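Dasia Sorting Kit for Robotics Clubs and Classes

Home > Classroom Robotics > Practice Sets

Item 108
In stock, ships in 6 business days

If you run a school robotics club, you know how much of the first month goes into finding things for the arm to pick up. We put the Dasia kit together so you can skip the hunt through the craft closet and get your students straight to the fun part! You get a set of cubes and balls in plain, bright colors, a woven basket, and a spiral-bound book of sorting tasks that starts very gently and gets pretty tricky by the end.

The first chapter is all about the basket, and clubs tend to stay on it longer than they planned (we did too, when we were writing it). Students bring the gripper down over the rim, line the fingers up with a cube, and learn how little room there is to work with once they're inside. 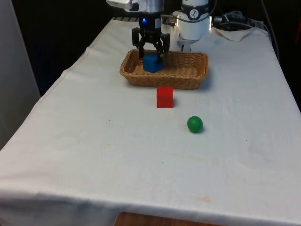 Does the kit come with a robot arm?
The arm is sold separately, and the tasks are written for any tabletop arm with a two-fingered gripper, so most clubs use the one they already have.

Later chapters lead up to the Skitenwood Challenge, our yearly sorting contest for student teams. The practice score sheets are in the back of the book, and you're welcome to copy as many as you need. Entries for next season open in June.

Small parts, so please keep it away from very young children. Replacement cubes and balls are listed under Namitz Spares, and bigger programs may want to look at the Igwe Class Pack, with enough pieces for 6 teams.

Page updated July 26, 2021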